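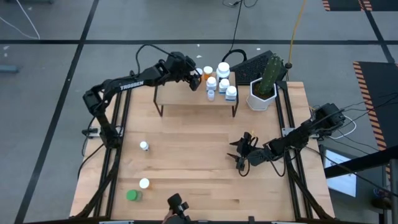 Última modificación de la página: noviembre, 17:40

Cuaderno de taller. Ensayo de colas, lote Limholm

Sigo con la comparación entre la cola de huesos Castimano y la de pescado Poirier para las juntas del tablero armónico. Probetas de abeto, corte radial, encoladas a testa y a canto. Peso de cola seca por tanda: 40 g. Remojo en agua fría desde anoche, baño maría por la mañana sin pasar de 60 grados.

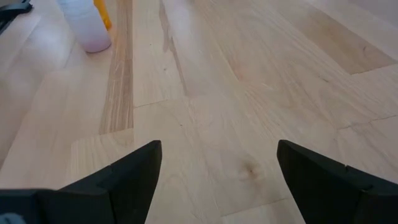

La Castimano gelifica demasiado pronto para juntas largas. Con un 12 % de urea sobre cola seca el tiempo abierto mejora, aunque la película queda más blanda al tacto. La Poirier no necesita aditivo, pero huele y hay que gastarla en el día. Humedad del cuarto sin registrar: el higrómetro vuelve a marcar 100 y no me lo creo. Pedir otro.

Rotura a cizalla, mejor probeta de canto: 1.114 N, con fallo en la madera y la línea de cola intacta. Las de testa, como siempre, inútiles. Repetir con encolado previo diluido. 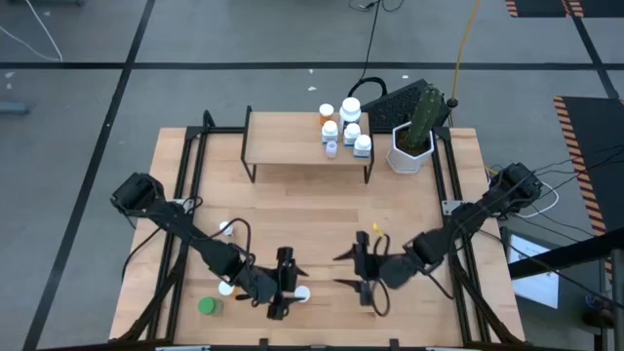 Pendiente: rehacer la serie de canto con las caras recién cepilladas. Las de Pekonberg vinieron lijadas y eso falsea la comparación. 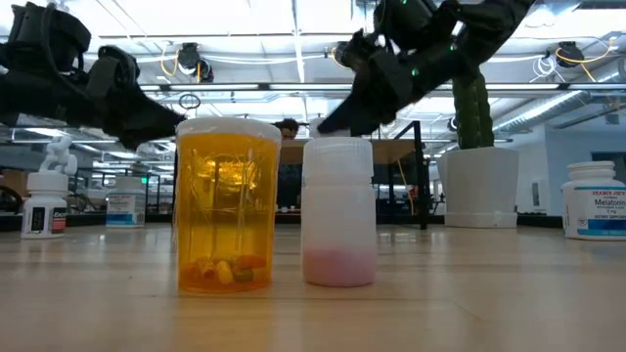

Los sargentos pequeños marcan el abeto; poner corcho. Si alguien usa el calientacolas, que lo deje con agua.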